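Derero Flat-Pack Cartons: Frequently Asked Questions
Technical answers for trade and small-order customers

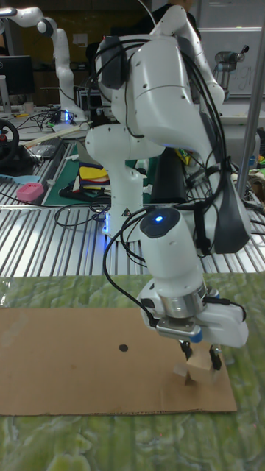 Board and grades

What is the difference between single wall and double wall board?
Single wall board has one fluted layer between two flat liners. Double wall has two fluted layers and three liners. Double wall is thicker, resists crushing better and costs more to post when empty.

Which grade do I need?
Check the weight of the packed carton and how it will be stacked. The Usix range is single wall and suits light goods sent one carton at a time. The Pathirana range is double wall and should be used for anything going on a pallet, whatever it weighs.

Is the board waterproof?
No. Both ranges lose strength in damp air well before they look wet. A carton that has been soaked and dried should not be used again for transport. If goods must stand in an unheated store, use a pallet and a loose polythene cover, open at the base.

Why does the brown colour vary between batches?
The outer liner contains recycled fibre and the shade follows the fibre supply. It has no bearing on strength. We do not match shades between orders.

Sizes and measuring

Are the sizes on the price list internal or external?
Internal, in millimetres, in the order length, width, height. Length is always the longer side of the opening. For external sizes, see the data sheet for each carton, as the allowance depends on the board.

Can I order a size that is not listed?
Yes, from 82 cartons upwards in either range. Below that number the cutting set-up costs more than the board. The smallest side we can crease cleanly is 47 mm.

How much room should I leave round the contents?
That depends on the padding. Follow the padding maker's stated thickness on all six faces - a carton that bulges on one side will not stack.

Assembly and closing

Which way do the creases fold?
Away from the printed side. Fold each crease fully once before making up the carton. Cold board may crack on the liner, so bring flat packs indoors the night before use.

Which tape should I use?
Paper tape or polypropylene tape, 48 mm or wider. Run it along the centre seam and on to each end panel. Heavy cartons should also be taped across the edge seams, top and bottom.

Can I staple the base?
Pathirana cartons can be stapled. Usix cartons should be taped only.

Orders and delivery

How are the cartons packed?
Flat, in strapped bundles. Part bundles are not sold. The Brarkorum depot holds all listed sizes except the 132 mm deep trays, which are cut to order and take 2 weeks longer.

Can I collect?
Yes, from Brarkorum, once you have had the ready notice. Bring the order number. Loading closes at 3.30 pm.

What if a bundle arrives damaged?
Note it on the delivery sheet and keep the strapping on. Opened bundles cannot be credited for edge damage. Crushed corners on the outer carton of a bundle are normal and are allowed for in the count.

Do you take back used board?
Not at present. Remove the tape and put it out with other paper and card.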